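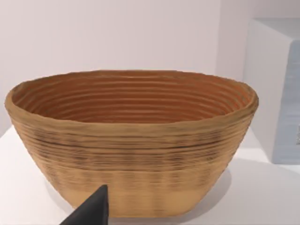
Alois Zürcher
Does the Saturday open day at the Hakeck lab show the two-arm kitchen task in simulation only, or is there a physical run as well? I am booking for a small group and need to know what to tell them.

Rupert Kuster
Simulation only on Saturday. The physical arms are shown on weekday visits, which are booked separately through the Wurasum front desk. The open day session runs on the big screen in the ground floor theatre, with an operator at the console and a second person taking questions. The simulated bench carries ordinary kitchen items: a woven basket, a milk carton, a microwave.

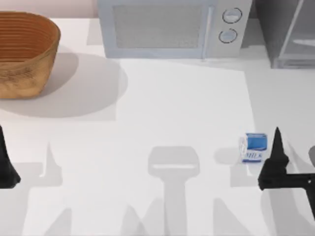
Each session has 4 runs, and the operator changes the starting layout between them. Ask for the joint torque plot to be put up beside the main view. It is off by default and your group will get more out of the second half with it on. The handout lists 1,008 recorded runs in the training set, but that figure dates from September.

Gizella Vincze
Agree with Rupert on the plot. One correction: when I went, the theatre doors closed at the start time and latecomers were sent to the next session. Parking is on the Berchtold side. The lift is slow.

Fatos Trajkovski
went last year, it was ok. bit long. they run it on Trultar I think, the older version, so the contact model is soft and things slide more than they should when a finger pushes them. asked about it and got told it's being recalibrated. no idea if that's done. coffee is in the other building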